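Workshop notebook, April, started 7:40 am

Seat track fittings, day whatever-it-is

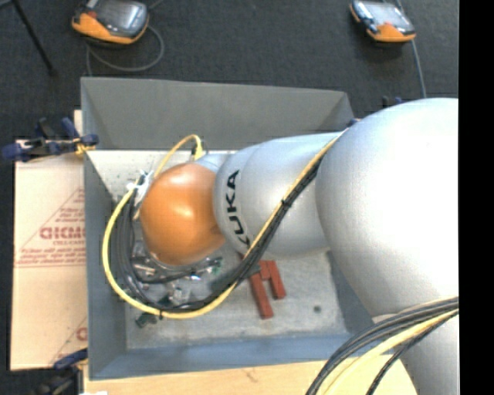 OK so, the turboprop seats. Writing this down while the coffee still works, because last time I left it until the evening I mixed up the two batches in my head and Shoshana had to straighten me out.

Background for anyone reading who wasn't in the meeting: Plotham is taking two used turboprops from another regional carrier and they want the cabins to match the rest of their fleet before the summer schedule. Same seat pitch, same covers, same little coat hook that everybody complains about. Our piece of it is the seats. We strip them, check the frames, swap the foams, dress them and send them back with fresh paperwork. The seats themselves are fine! They're the older Stekum doubles, which I like, they come apart the way you'd want a thing to come apart. The trouble is the feet.

The rear fittings that lock into the floor track have a plunger that's supposed to drop with a clean click. On the first batch most of them did. On the second batch I got a sort of mushy half-drop on quite a lot of them, and you had to lean on the seat back to get it home. That won't do on a real floor with a mechanic crouched between two rows at one in the morning.

First thought was wear. Pulled one apart and measured the plunger, and it's inside limits. Pulled another, same story. Then I thought spring, so I put a new spring in the worst one and it got a tiny bit better and then went right back to mushy after I'd cycled it a while (so, thanks, spring). Spent far too long on springs, I'll admit it.

10:15

Shoshana came by with the incoming records and we sat on the floor with them spread out. The second batch came out of the aircraft that had been doing the coastal route, the one with the short hop out to the islands. Salt, wet shoes, sand in everything. So we opened up a third fitting and this time I looked at the bore instead of the plunger, and there's the answer, or most of it. A thin hard ring of crud right where the plunger turns the corner. You can't see it without a light and you can barely feel it with a pick. Old grease and sand baked together, I'd say.

Cleaned that one properly, solvent soak and a soft brush, new grease, original spring back in. Click! Lovely sound. Did it 83 times in the test track (I wanted to stop at a round number and lost my place, then found it again) and it was still clicking.

So the plan changes. Every rear fitting in batch two gets opened and cleaned, no matter how it feels on the bench. I asked whether we could just do the mushy ones and Shoshana said no before I'd finished asking, and she's right, the good-feeling ones are just earlier on the same road.

11:30

Did the sums for Plotham. Cleaning adds time and I'd rather tell them now. I make it 5 extra working days if it's only me on fittings, less if I can borrow someone from the galley bench. Their project office was pretty calm about it, I was braced for worse. They're leasing in cover for the first rotation anyway, so the second aircraft has some slack. The first one doesn't have any, but batch one is the clean batch, so that lines up for once.

They also asked about weight. The marketing side at Plotham has been telling people the refreshed seat is lighter, and would we please confirm the number. I said I'd confirm what the scale says, after the covers are on, and not before. The new Kustico foam is lighter than the old stuff but the new cover has that extra panel down the back for the literature pocket, and I've got a feeling one eats the other. We'll see. I don't much want to be quoted in somebody's press release on the strength of a feeling.

After lunch

Weighed one complete double, foam and cover and belts. It came in 612 grams under the old build, which is better than I guessed. One seat is one seat though. I want a few more on the scale before I send anything, and I want the belts to be from the same supplier every time, as I noticed two different buckle types in the crate and they're not the same weight at all. Somebody check whether that's allowed, by the way. Both types may be on the approved list but I don't want them mixed in the same row.

Covers: the color match to Plotham's existing cabins is good in daylight and a bit green under the shop lights. I'm not worried. The headrest piece is slightly long and bunches at the corners, and Tillman (who sew them) want one back to look at. Boxed it up, it's on the outgoing shelf with a note pinned to the corner that's bunching.

3:50

Got through a decent pile of fittings. The soak is doing most of the work now, the trick is leaving them long enough and going to do something else. If you scrub too early you just push the crud further down the bore and have to start over, ask me how I know. Also the soft brush only. The brass one leaves marks, and then you're explaining marks to the inspector.

One reject, a hairline crack by the fitting's rear lug. Tagged it, quarantine rack, wrote it up. It was one of the nicely clicking ones too, so I'm glad we're opening all of them.

To do next:

More soak trays, we're short.
Ask stores about the grease, the tub is nearly done.
Buckle question, see above.
Scale wants its calibration sticker renewed this month.
Call Plotham back with the revised date for aircraft 2 once I know if I'm getting help.
Shoshana has the incoming records, I have her good flashlight, we should probably swap back.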